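Slack Water at Fikville

Rokeya Debnath had the lease on the end pontoon for one more season, and she meant to fish it out.

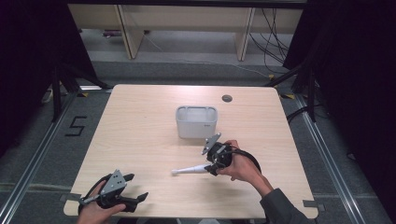

Kasun Siriwardena told her the bass had gone. He said it from the slipway with his hands in his coat, and he said it again when she had walked down far enough to hear him properly. The water was too cold, the sand eels had moved off the bar, and anybody with sense would leave it until May.

"You said that last year," Rokeya said.

"I was right last year."

She put her bag in the boat. It was a sixteen-foot open boat called Sultana, painted green by her father and not painted since. The engine started on the fourth pull. Kasun watched her cast off and then, when there was a yard of water between them, he stepped across it and sat down in the bow.

"I've got nothing on until four," he said.

They went down the channel on the last of the ebb. Fikville looked better from the water. The chandlery had shut in the autumn and the ice plant before that, but from the second buoy there was only a line of roofs and the church behind them. Two cormorants stood on the old dolphin by the ferry steps. The wind was north-east and light, and it found the gap between her collar and her hat.

Rokeya had learned the bar from her father, who had learned it from Prasanna Patwary, who was 96 now and lived in the flats behind the school. Prasanna had never written anything down. He gave his marks in pairs: the chapel gable over the end of the sea wall, the water tower over the white house. The white house had been painted grey six years ago and she still called it the white house.

She brought the two pairs together and put the engine in neutral. Kasun let the anchor go without being asked. It took a while to bite.

"Forty feet," he said, looking at the rope.

"It's less than that. You've let out too much."

"I've let out 40."

"Then you've let out too much."

He took some back in. She baited up with frozen squid because there was nothing else, and dropped a two-hook rig over the side. The lead touched and she lifted it a foot clear. Kasun had brought no rod. He poured himself tea from her flask and held the cup under his chin.

For most of an hour she caught nothing. A small whiting came up at last, thin as a ruler, and she slid it off the hook and let it go. After that there were crabs. She could feel them plucking at the bait, and each time she wound in, the squid had been stripped to a white string.

"Rafia Arain wants the pontoon," Kasun said.

"I know she does."

"She's going to put moorings on it for the visitors. Electric and water. She's asked Trarik for a price."

"Did she tell you that?"

"Dilruba did."

Dilruba Matubbar told people things. She had also, in January, lent Rokeya 400 pounds for the gearbox and never mentioned it since, so Rokeya said nothing about her. She cut another strip of squid on the thwart and threaded it on.

"What would you do?" Kasun asked. "If you gave it up."

"I'm not giving it up. It runs out."

"All right. When it runs out."

She thought about that. Her sister had a spare room and a job going at the packing shed in Wananico, inland, where the river was eight feet wide and held nothing but minnows. She had been to look at it. The room had a good window. She had stood in it and worked out what time high water would be at home.

"I'd keep the boat," she said.

"Where?"

"I don't know where."

The ebb was nearly done. The boat had been lying straight back on her anchor all morning, and now she began to wander, first to one side and then to the other. The rope went slack. Prasanna used to say there were 20 good minutes on that mark, and that the rest of the tide was for sitting down. Rokeya's father had thought it nonsense and had always stopped talking for it just the same.

Kasun put the lid on the flask.

She changed the rig for a single hook on a long trace and used the whole squid, head and all. She let it down slowly and gave it a few feet of slack to lie on the bottom. The rod tip nodded with the swell. A gull landed on the water, looked them over and paddled off.

The first knock was so small that she put it down to another crab. The second pulled the tip down to the gunwale.

She waited, counting in her head as she had been taught, and then lifted. The weight was there. It didn't run at first. It shook its head twice, heavily, and then it went off down the tide with the reel giving line in jerks.

"That's a ray," Kasun said.

"It's not a ray."

"It's a ray or it's weed."

"Weed doesn't shake its head. Get the net."

He got up on his knees and felt about under the bow for the net. It was caught on the spare oar and he swore at it. Rokeya kept the rod up. The line was cutting round towards the anchor rope and she walked two steps aft to lead it clear, with one hand on the engine cover.

The fish came up behind the boat, a long way back, and turned over on the surface. They both saw the side of it, bright, and the spines of the fin standing up.

Kasun had the net free by then. He didn't say anything about May. He leaned out over the stern with it and waited for her to bring the fish round.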